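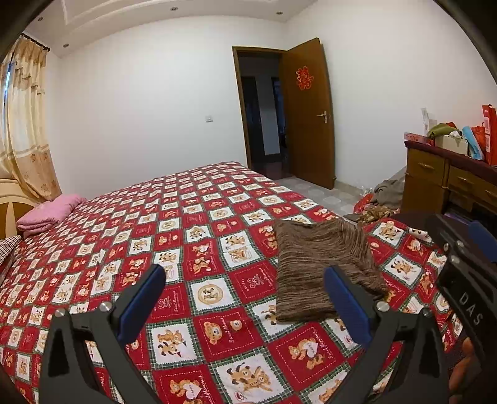 *Brown knit on the bed and a hand-held gripper over it, at the Vudico open house in Drilunside.*

I spent the afternoon of 25th March watching people fold laundry, and I'd happily do it again! Vudico opened up one of its home sessions to anybody who had signed up, so a bunch of us squeezed into a regular house in Drilunside to see how the company teaches robots to handle clothes.

I'd pictured a lab. What I got was a bedroom, with a teddy bear quilt on the bed and a dresser piled high with bags and boxes. The folding is done with a gripper you hold yourself – two black fingers with blue pads on the tips – and the recordings go toward training a robot arm that Sengar plans to show in May (I've already asked for a seat).

Of course I wanted a turn. They let us each have one, and wow, it's harder than it looks. You get used to having a whole hand, and then suddenly all you can do is pinch. My sleeve kept sliding away from me, and I ended up with something closer to a burrito than a sweater. Knits are the worst of the bunch, we were told, and a regular operator gets through 70 pieces in a shift. I managed two before my wrist gave up.

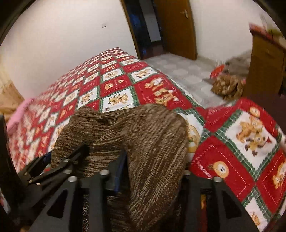
Bożena Adamczyk told our group that towels are a fine place to start but they make everyone overconfident, and that she'd much sooner see a robot deal with one saggy cardigan than a whole stack of dishcloths. She also said she still folds her own laundry by hand at home, "and badly," which got a big laugh from the hallway.

There was coffee afterward and a long argument about fitted sheets (Vudico isn't trying those yet). The next open house is in May too, over at the Iteck building, and it's limited to 18 people, so sign up early if you want to try the gripper. Wear something with short sleeves – mine kept getting in the way.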